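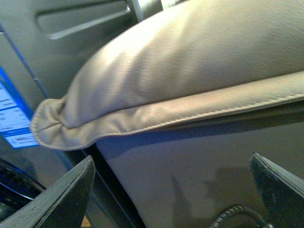
Cell 3 notebook: wrist camera, fingers, and the cushion problem
May 15, 2025

Print this page | E-mail this page

Started the day meaning to swap the finger pads and be done by lunch. Wrote this after dinner.

State of things when I got in: the overnight run on the cushion job had stopped at cycle 1,124 with a grip fault. The Flaltwood controller logged it as "object lost," a bold claim to make about something that size. Cleared it, jogged the arm back by hand, parked over the cushion with the fingers wide open, and had a long look through the wrist camera before touching anything.

What the job wants is the stitched lip along the bottom of the cushion. The padded part is no use to us, it just squashes and slides out. The lip is flat and has that pale row of topstitching, so the vision has a line to follow. It follows it beautifully until the left end, where the stitching goes around the curve and everything bunches up into pleats. At that point the edge finder picks a wrinkle and commits to it with total confidence.

Two things I blamed that were innocent:

- The Abera edge model. Reloaded it, same result. Reloaded the older one, worse result, put the new one back and said nothing.
- The finger spread. Checked against the setup sheet, fine.

Two things that were guilty:

- The light. It comes from above and a bit from the right, so the top of the cushion goes nearly white while the gray panel under it stays dim. There's also a strip of shade right under the lip, and finger shadow on the panel. The auto exposure looks at all that bright beige and turns everything down, and then the bit we care about is in the murk.
- The camera bracket. One screw was loose. The other was worse. I tightened this same bracket earlier in May and wrote "should hold" in this same notebook, so that's how much those words are worth.

What I did, in order, for whoever does it next:

1. Arm parked, air off, lockout tag on.
2. Pulled both bracket screws, cleaned the old threadlocker out of the holes, fresh threadlocker, torqued up properly this time with the small wrench and not with feelings.
3. Wiped the lens.
4. Changed both finger pads. The old ones were glazed smooth at the tips. Bag of new ones is in the Distden drawer, under the bag that says new ones (those are old ones).
5. Lockout off, air on, redid the hand-eye calibration. Went around the board twice because I bumped the stand during the first round.
6. Turned off auto exposure and fixed it by hand until the stitching stood out from the lip. The top of the cushion blows out now. I can live with that, we don't grip there.
7. Told the edge finder to ignore the left end completely. Approach point moved 5 mm to the right along the lip.

Ran 330 cycles at reduced speed with me sitting there like a parent at a swim meet. Three missed grips, all three right at the start before I nudged the exposure one more step. Clean after that. Back to full speed before I left, with the fault limit set low so it stops early if it gets ideas.

Still open:

- A diffuser for the overhead light. Sunance quoted us one last year and I can't find the quote.
- The pleats. Ignoring them is a workaround. If the next batch is sewn differently we get to do this again.
- Pad life. No idea how many cycles the old pair had on them because the counter gets reset with every fault. Want a separate counter. Asked for that before, see earlier pages, several of them.
- Threadlocker is nearly out. Put it on the order list, and the order list back on its hook.

Check bracket screws Monday. Mark them with the paint pen first, which has dried up, so find a paint pen.

0 comments | 3 shares

Contact | Copyright 2025 Distden Workshop | Back to top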